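Quem somos

A Prernero nasceu em 2000, numa loja pequena de bairro, com duas pessoas ao balcão e muita vontade de conversar com quem entrava. Começámos por vender pratos e copos para o dia a dia, daqueles que vão à mesa da família e acabam por servir para tudo – até para guardar as canetas! Hoje somos uma equipa de oito e continuamos a escolher cada peça com o mesmo carinho, da linha Clunix, em plástico colorido, aos pratos de rebordo Ifans, que tantos clientes nos pedem em tons claros.

Gostamos de mesas de madeira, de cores suaves e de coisas simples que dão gosto usar. 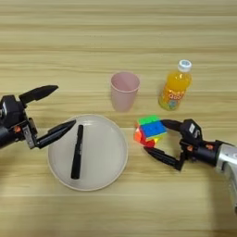 Quem nos visita às quintas-feiras encontra também a nossa mesa de peças avulsas, com cerca de 30 modelos de fim de coleção, e pode ficar o tempo que quiser a combinar cores e tamanhos. Estamos na galeria Prundberg, no piso de baixo, e teremos todo o gosto em recebê-lo.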